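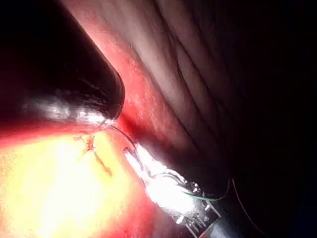
4. Closing a short incision on the practice tissue

Read section 3 first if the tissue isn't pinned yet. Everything from here on assumes it's flat, moist and not sliding about on the tray.

You need: the tissue pad, one length of green suture (180 mm, cut before you sit down), saline spray, a spare needle, the Cernley tray with its lid. Log sheet too. Angharad Maddocks checks those on Wednesday and she will ask.

4.1 Before the first stitch

1. Spray the surface once. Wipe off the pooling. Damp is fine, puddles are not.
2. Find the cut. Look at both ends of it at full zoom before you touch anything.
3. Check the edges. Ragged is OK for practice. If an edge has torn right back, pick a different spot on the pad.
4. Turn the light down one step if pale areas go white on your screen. You will lose the thread in the glare otherwise.
5. Bring both tools in slowly, one each side of the cut. Tips in view at all times.

CAUTION: Never move a tool you can't see the tip of. Stop, zoom out, find it.

4.2 Placing the stitch

1. Start at one end of the cut, not the middle.
2. Go in 2 mm back from the edge. Same on the far side. Uneven bites pucker the skin layer and you'll be redoing it.
3. Follow the curve of the needle on the way through. Don't push it straight, it'll drag and rip.
4. Pull the thread through until a short tail is left. Tail too short = no knot. Most common mistake on this page.
5. Park the needle where you can see it.

Note: if the fatty layer pokes up through the opening, ease it back with the side of a closed tip before you tie. Do not grab it.

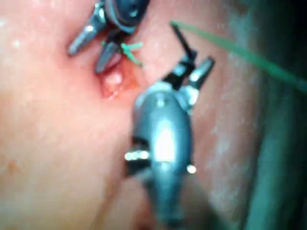
Keep the long end under light tension while you work on the next bit. Slack thread finds its way round everything. Too much tension and the stitch cuts through the edge, so watch the tissue around the bite, if it blanches or lifts, let off.

4.3 Tying

1. Lay the long end over the tip of the holding tool.
2. Wrap. Two turns for the first throw, one for the ones after.
3. Open the jaws a little, reach for the short tail, close.
4. Pull the ends apart, flat to the tissue. Not upward.
5. Reverse direction and repeat. Then once more.
6. Trim the tails. Leave enough to see. 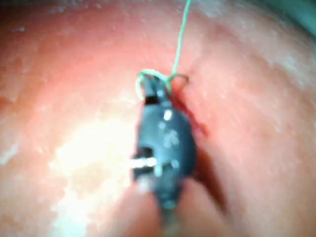 Fig. 4-2. Thread looped over the jaw tip, next to the incision.

If the loop slips off, don't chase it. Let go, back up, start the wrap again. Chasing it makes a tangle and then your cutting out a perfectly good stitch.

If the knot sits on top of the cut, nudge it to one side before the second throw goes down. After that it's staying put.

CAUTION: Don't grip the middle of the strand with full jaw force. It frays it. A frayed strand will break on the last throw, every time. Grip near the end you're going to trim.

4.4 Next stitch, or a fresh cut

1. Move along the incision and leave the same gap between stitches all the way down.
2. Spray again if the surface looks dull.
3. Starting over on a new cut? Keep it short and keep it well clear of the old one. Thin slit, single pass of the blade.
4. Line up on the upper end first.
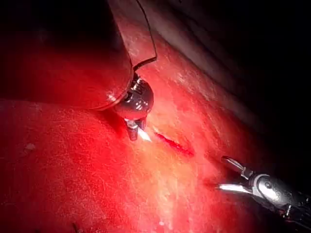
Rest the tip lightly and check your depth before you commit. Surface tissue gives more then you expect and it's easy to go in too shallow. With a narrow cut you may need the second tool to hold the edge open. Hold it, don't stretch it.

4.5 Finishing up

1. Needle out first. Into the sharps tub, lid shut.
2. Tools up and away from the pad, jaws closed.
3. Pick up the thread ends. All of them. They stick to the tray and dry on.
4. Pad into the Holtomo bag, press the air out, label with the pad number (the last one issued was 97) and today's initials.
5. Back in the fridge, middle shelf.
6. Wipe the tray with the Grundex cleaner and leave it to air dry.

Note: pads are good for one day once opened. Don't refreeze.

To reorder thread quote part 2468. Questions about pads go to Nipon Siriwan.

Section 5 covers running stitches.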